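Progress report to the Armont Fund, second period
Prepared by Lucinda Wojcik, Jitatcombe Heritage Kitchen

You asked for a plain account of where the recipe and household tools project has got to, so I will start with the part I'm least comfortable with. Our application said we would gather oral recipes from older residents of Jitatcombe and the Evau valley, and that doing so would "reconnect families with local food". We have gathered plenty of recipes. I have seen very little so far to show that any family has been reconnected with anything.

## Recipes

We now hold 189 recorded recipes against a target of 500. Zsófia Bakos has done most of the interviews and her notes are very good. My doubt is about what people are telling us. A fair number of the "old valley" dishes match, almost word for word, a booklet given away with flour in the 1950s. Agustina Echeverría found a copy in the Palacios collection and has been checking our entries against it since August. I would prefer to report a smaller number that we can stand behind, and I expect the total to drop before it rises again.

The barley broth is the exception. We have it from several households who don't know one another, with the same odd step of toasting the grain twice, and it isn't in the booklet.

## Grinding and pounding

Zaid Karam argued from the start that we can't make sense of the older recipes without the tools, and on this I have come round to his view. Quantities such as "a bowl of meal, ground twice" mean nothing until you know the bowl. I am less sure about the digital models that took up so much of the spring. They look handsome on the website. Whether a cook learns anything from them is another matter.

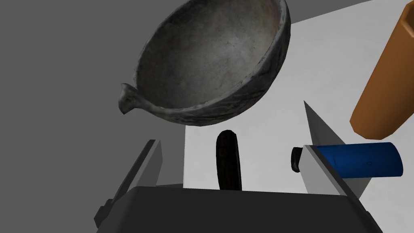
*Computer-rendered view of a grey stone bowl with a short spout.*

Page visits to the tools section stand at 628, which Cletus Calloway finds encouraging. I'd point out that we can't separate our own visits from anyone else's, and all five of us look at it most mornings. Please don't quote the figure.

## School sessions

Two sessions were held, both full. The feedback forms were glowing, but they were handed out along with the cake. We'll post the next set a fortnight later and see what comes back.

## Money

Spending is within budget apart from transcription, which is over. Valley speech defeats the software we paid for and Zsófia has been typing by hand. We ask to move the unspent print money across to cover her hours – the printed book should wait in any case until Agustina has finished checking.

## Next period

- Finish the comparison with the flour booklet
- Cook the barley broth from three separate accounts and write up the differences
- No further digital models until we have asked cooks whether they use them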